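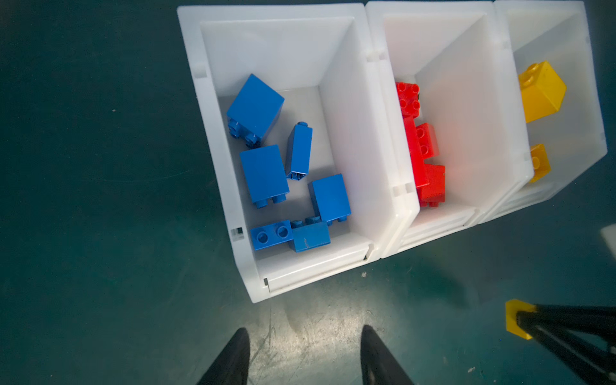
Blue, red, yellow. View from the wrist camera.

OK so I promised a proper thread on the brick sorter and I've been putting it off since July. Grab a coffee, this is going to be long and there's a lot about screws.

Short version for anyone who just followed me: two small robot arms, one table, a heap of big toy bricks, and a white tray with three compartments. I want the bricks in the tray by color. I want to be sitting in a chair while it happens.

The whole thing lives at Dredavstead, which is the shared workshop I pay way too little for. I have one bay there plus half a shelf (the other half is somebody's kiln parts, hello if you're reading).

Arms first, because that's what everyone asks about. They're a kit from Koskela. White links, black joints, decent manual until page 40, where it switches to a different version of the gripper and never switches back. I built the left one following the manual and the right one ignoring it, and guess which one needed taking apart again.

The wrist camera is the best thing I've added to this build and also the biggest pain. Best, since you get to look straight down between the fingers at whatever you're about to grab. Pain, because the cable has to survive every twist of the wrist and mine did not. I'm on the third cable. This one has a little loop of slack zip-tied at the elbow and so far so good!!

Somebody asked how I teach it. I move the arms by hand through a pair of leader arms, the cameras record everything, and then the model trains on the recordings. One run of me sorting the heap = one episode. I have 310 I'd call good. There were more, but I was tired for a bunch of them and it shows. If you dither over a brick, the model learns to dither over a brick. Ask me how I know.

Training happens on the machine under my desk at home, overnight, and my apartment gets very cozy.

The software that glues all this together is my own mess and it's called Trernico. Please don't go looking for it yet, the readme is one line and the line is wrong.
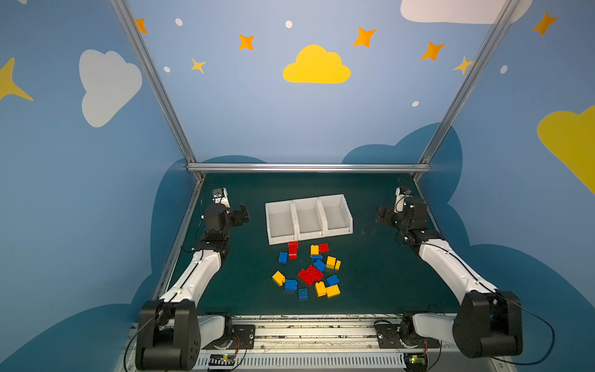
The full bay from the fixed camera: heap in front, tray empty, an arm on each side.

Yes, the clouds and stars. I know, I get more replies about the wall than about the robots. I love that wall. Dark blue clouds along the bottom, yellow one up high, orange stars all over. I'm keeping it forever.

Now the frame, for the people who DM me about frames. Aluminum extrusion everywhere: uprights at the sides, a crossbar along the back, and a slotted rail across the front that both arms bolt onto through black mounting plates. If I could go back I'd have started with that rail. My first try was clamps on the edge of the table, and every time an arm stopped fast the base walked a tiny bit, and then all my recordings were from a slightly different robot. I threw out a whole weekend of episodes over it.

So: bolt your arms down. Bolt them down before you record anything. Then put a paint mark on the bolts so you can tell at a glance if one has crept.

(I really need to vacuum that front rail. There are crumbs of I don't even know what in the slots.)

Table color was a real decision, by the way! I started on white and the tray vanished into it from overhead. Then I tried black and the gripper vanished. Dark teal green is far enough from red, yellow and blue that all three pop, and it hides nothing, including every scuff I've put in it. The finish is pretty beat up now and I've decided that's fine.

What's hard, in case you thought color sorting sounded easy (I did):

Bricks leaning on each other. You pinch the top one and the bottom one comes along for the ride, then lets go wherever it feels like it.

Bricks standing on end. They tip when a finger brushes them, and then the arm is reaching for a brick that has lain down.

The skinny ones. A big brick gives you plenty to hang on to. A one-stud column gives you a sliver, and it'll spin in your fingers if you're off center.

Red light bouncing around inside the tray. Put a few red bricks against those white walls and the walls go pinkish. Early on the model got weird about that compartment and I'm fairly sure this was why. More recordings with the tray part full seemed to help.

What's easy: blue. Blue has always been easy. I have no explanation.

Gripper pads! I went through a silly number of these. The bare fingers were too slick for scratched-up plastic. I printed some soft ones, which gripped great and then peeled. Then a friend of the workshop gave me a strip of Pestivska sheet, the grippy stuff for drawer liners, and I cut pads out of that for a while. Still tinkering, I'll do a separate post.

Budget, because I get asked and I kept the receipts this time: 696 dollars, counting both arms, the cameras and the extrusion. Not counting the computer, which I already had, or the cables I killed, which I'm choosing to forget.

Next up is getting both arms to work on the heap together without being so polite about it. Right now one tends to hang back and wait while the other one picks. I'd like them both elbow deep in the pile.

After that, taking bricks OUT of the tray and putting them back on the table, so it can reset itself and I can stop being the guy who dumps the tray out at 11 pm.

If you're building something similar, post your wrist cable routing. I'm begging. I want to see photos of everybody's elbows.

Will add to this thread when the new pads are on.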